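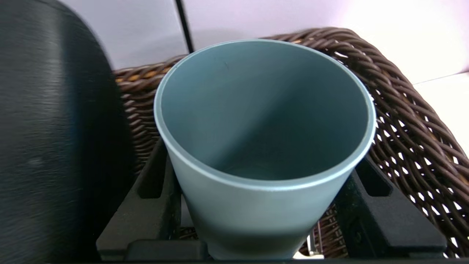

Can a machine clear a kitchen table yet? Mine can clear part of one, slowly, if I stay within reach of the stop button.

October, after lunch. Table chores again, cups and tray. Grip force is at 200 in the Nurov settings (no idea what unit that is, the manual just says "level") and I'm leaving it there until Ans Verbruggen has had her turn. Run counter reads 1338, so the log should pick up from there. Oľga wants the wicker kept in, and I agree! People have baskets at home, they don't have lab fixtures.

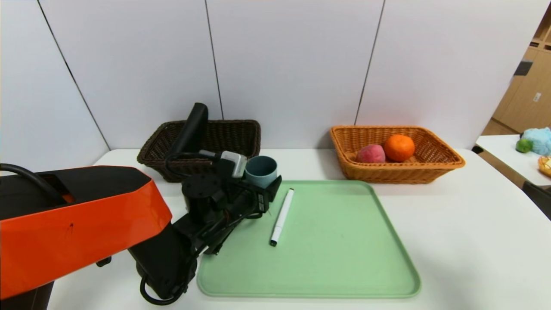 My gripe is still speed. I timed myself doing the same chore with one hand and a coffee in the other and it wasn't even close. Ans says the folks at Grendico care more about dropped cups than minutes, fine, but who wants to wait that long for a clean table?

To do: ask Hedlund about spare finger pads (we're down to 2), redo the wrist calibration before the next batch, and try the marker as a pick target. Fruit after that, peach last, I'm scared of the peach. Oľga has the Favwood quote somewhere, chase her for it.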